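Progress report no. 3
Workshop refit and equipment stations, Plamau site
To: Waltraud Lanz, Elteo
From: Florian Trummer
Thursday, August 20, 2026

Period covered

This report covers the work done since the second installment was paid. It deals with the floor, the benches and desks, storage, and spending. The electrical work was closed out in report no. 2 and is only mentioned where something was left over.

Floor

The old covering in the main room has been taken up and the new gray floor is in. Beat Wyss went over it with a level and found one low spot near the double doors. It was filled and sanded the following week. The walkways are being marked with dark tape for now. We want to use the room for a few months before we commit to painted lines, as two of the walkways have already moved once. The money for paint stays in the budget and is carried over to October.

Benches and desks

Six desks with metal frames were ordered from Drarkitz. They came in two deliveries. One top in the second delivery was split along the edge and has gone back. Drarkitz has confirmed a replacement at no charge but has not given a date. Until it comes, Urs Mösli is using the old drafting table, which is too high for seated work and will be thrown out afterward.

The desks have been put along the walls as shown on the plan you approved. We made one change. The desk meant for the corner by the sink was moved to the opposite wall to keep it away from splashes. The sockets there were already in place, so no extra wiring was needed.

Stations on the floor

The open part of the room is for low stations built from black aluminum profile. The wood for the boards was cut by Wyss from stock we had left over from the shelving, and the only new material bought was the profile and the fittings, 31 corner brackets among them. Reto Zwahlen did the assembly.
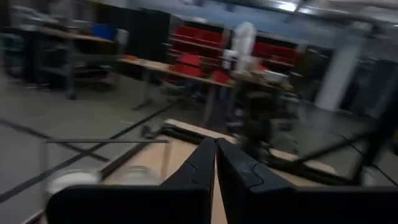
Reto's first boards were sanded but have no finish on them, and we have to decide on one before the next period. An oil would be the cheapest and easy to renew. Lacquer would last longer but needs a day with the room closed. The board with the two clear cups on it is light in color, and people who use the room have asked that it stay that way, so we will not stain it. Reto will try both products on offcuts and I will send you the result with the price per board.

Storage

The wall shelving is up and loaded. Small parts have been sorted into boxes. Labels are still missing on the lower shelves. The tall cabinet does not lock properly and Urs has asked the supplier for a new latch.

Spending

We are 227 francs over on floor preparation, all of it for the filler and the extra sanding. The bench line is under budget by more than that, so I ask for your approval to cover the difference from there. No other lines are affected.

Still open

Replacement desk top from Drarkitz
Latch for the tall cabinet
Labels on the lower shelves
Choice of finish for the boards
One ceiling light over the sink, left over from the electrical work

The next report will follow in October. If you would like to see the room before then, any morning suits us except delivery days, and Beat can let you in if I am away.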